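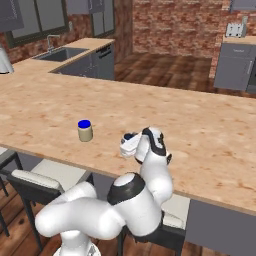
The Trial Kitchen

The Ondside came with a kitchen of its own. That was the part I loved first. Before Gellwood would send an arm to anybody's house, they gave you a login and a room to try it in - brick wall, wood floor, a long island with chairs pulled up - and you could let it loose in there for five days and break nothing.

I sat down with my coffee at six in the morning and typed, "Tidy up, please."

The arm swung out over the island, smooth as a swan, and hung there beside a little beige cup with a blue lid. I held my breath over a cup that didn't exist! My own coffee went cold next to the keyboard and I didn't care one bit.

By the second day I was giving it real jobs, the ones I hate. My shoulder has been bad since January and the high cabinets at home might as well be on the moon. So I asked for cabinets. I asked for them over and over, and the log in the corner ticked up to 681 moves while I ate toast and cheered.

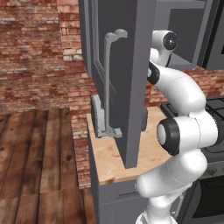 The Ondside at the tall cabinet, door open, in the Gellwood trial kitchen.

I called my sister and held the phone up to the screen. She asked what was in the cabinet.

"Nothing yet," I said. "Isn't it wonderful?"

She asked what it cost, and I told her 2000 for the season, fitting included, and she went quiet the way she does. Then she asked if it could reach the good plates. Our mother's plates, the ones on my top shelf in Nistwood that I hadn't touched since fall.

I hadn't thought of the plates. I typed it in anyway, "Bring down the good plates," and the two of us waited, she on her end and I on mine, with the phone still pointed at the screen and my toast going hard on the dish.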